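Gripper talk – speaker notes, v3
Slot is 18 minutes incl. questions. Talk fast, skip the history.

OPENING
Say hi, say team name, say Soo-ah did the pad work and is in the room somewhere, wave at her.
Don't read the abstract out. They've got it.

One line version: we had two fingertip pads for the hand-held gripper, Gruvach and Omavholm, needed to pick one before November, and cloth was the thing that split them.
Gruvach = stock pad, comes with the tool. Omavholm = ours, softer backing, steeper wedge.
Same fingers, same linkage, same screws. Only the pad changes. Repeat this, people always ask.

WHY CLOTH
Boxes and bottles told us nothing. Both pads fine. Bored by lunch.
Cloth is thin, slides, bunches up. Pad has to close flat or you get air.
Pad angle matters way more than pad texture – say it now, prove it later.
Point at the two pads, wide open over the mattress. That height before closing is the whole game. Too high and you pinch nothing, too low and the tips push into the soft stuff and splay.

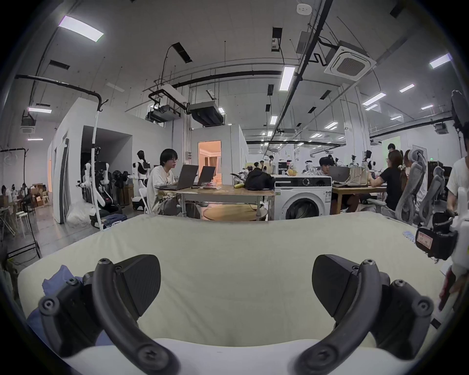

THE SURFACE PROBLEM
Hard table first. Numbers looked great. Then we went to a padded surface and they didn't.
Padding gives under the fingertips so the cloth goes down with it. Operator feels contact too early, or not at all.
Ask the room: who tests on a hard bench only? Wait for hands. (there will be hands)
Fix was boring: close slower, come in a bit flatter. Worked for Omavholm, helped Gruvach less.
Don't get dragged into the foam density thing. If someone asks, Munther has the sheet.

Numbers slide:
2000 grasps total, both pads, hard and soft together
90 percent clean pinch for Omavholm on soft
41 percent for Gruvach on soft, same operators
Clean = one fold held, no second layer, no slip during lift. Read the definiton out loud, last time three people asked.
Pause here. Drink water.

TWO HANDS
Single gripper is the easy half. Spreading a cloth needs two, one on each corner, and now they're pulling against each other.
Pinch has to survive a sideways pull. That's where texture finally earns somthing.
Slide is up now: tuft clamped between the tips at one corner, second gripper jaw holding the other. Tension goes along the diagonal. Trace it with the pointer, slowly.
What we saw over all the runs – Gruvach lets go at the tips first, Omavholm creeps, and creep you can catch on the camera before you lose the corner.
Bigger tuft is not better. Bigger tuft = lumpy corner = bad fold later.
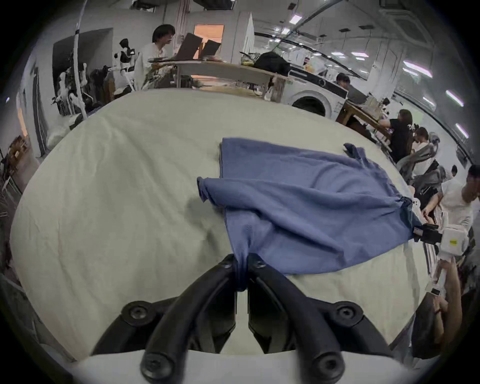 Munther Jaber
Gripper test lead, Huscombe

Munther takes over from here, hand him the clicker. His notes, typed up by me, sorry Munther:

CAMERAS
Camera rides on the gripper, wide lens. Good: both fingertips always in view. Bad: everything near the edges bends, so people misjudge how far over the far corner is.
Tried a narrower lens for a day. Lost the fingertips whenever the fingers opened all the way. Went back.
Black pads on dark cloth is a pain. Blue was OK. Light cloth on a light surface, pads easy to see but the cloth edge is gone.
If you're building one of these: fix exposure. Do not leave it on auto. Ceiling lights come in at the top of the image and everything below goes dim.

CONTROLLER
Sung controller on the arm side, both pads, same settings. Two changes only:
– closing speed down
– hold force ramps up after contact instead of jumping
Ramp is the bigger win. Jumping shoves the cloth out before the pads are parallel.
We did not tune per cloth. Somebody will say we should have. Yes. Next round.

RESET BETWEEN TAKES
Bigger deal than it sounds. If the cloth goes back in the same shape every time you're only testing one shape.
Rule we ended up with: crumple it, drop it at the side, don't tidy. Leave the middle of the surface clear so the operator has to go and get it.
Let people look around and settle before they start. Open the fingers fully, then go. Starting half open cost us a bunch of takes. 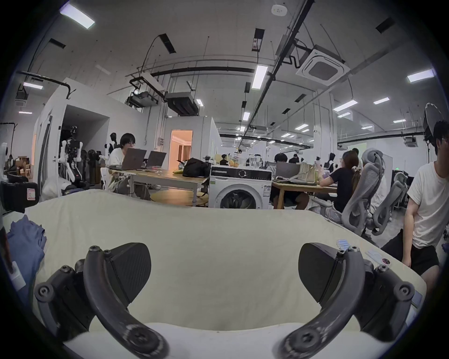 Also swap operators often. Tired hands close early, shows up in the logs after the first hour and then it's all you see.
Same pad for a full block, then switch. We mixed them at first and the log was a mess, threw that part out.

WRAP
Back to me. Picked Omavholm. Costs more to make, wears faster, still picked it.
Wear data isn't ready, don't promise a date.
Open stuff: wet cloth, stretchy knits, anything with a zipper.
Soo-ah Ryu for pad geometry questions, Munther for everything controller.
Sample pads are in my bag, pass them round AFTER questions or we never get them back
If short on time cut CAMERAS, keep RESET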